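March 20, 2024

Up at five, back bad again. Train to Viltton is 465 now, was 322 in November. Robbery. Rang Ching-wen about the allotment, she says the Tsao end is flooded

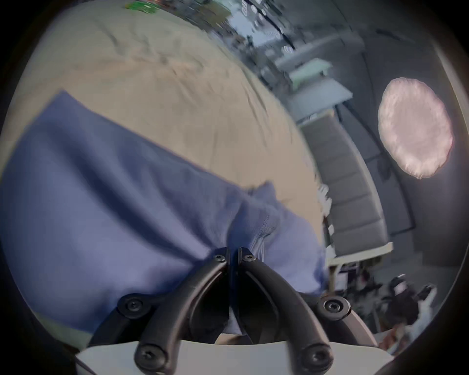

and the beans wont go in till it drains. Fine. Porridge, burnt it.

Soup for lunch. Rent letter came, up 200. Will have to ring Vistville tomorow and argue.

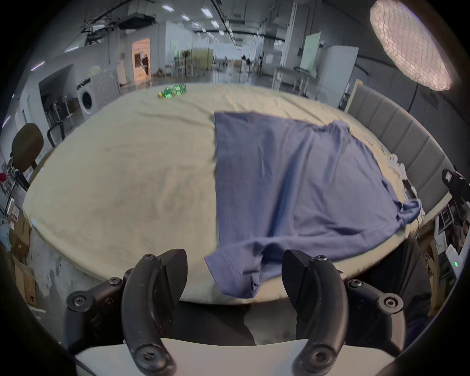 Last edited: March 20, 2024

Walked to Prindach and back, rain both ways. Left shoe leaks. Bought onions, forgot

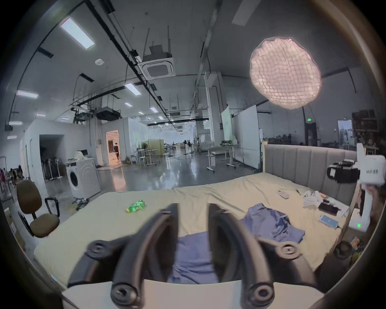

the stamps. Again! Ching-wen coming Sunday week maybe, must find the seed tin. Bed early.

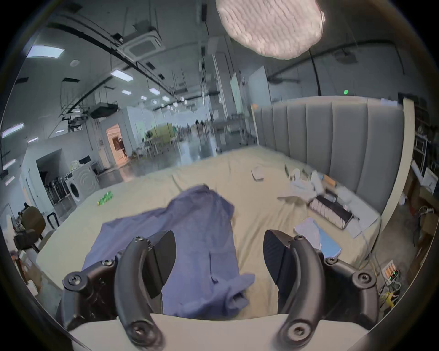

Blue cloth and green bottle on the bed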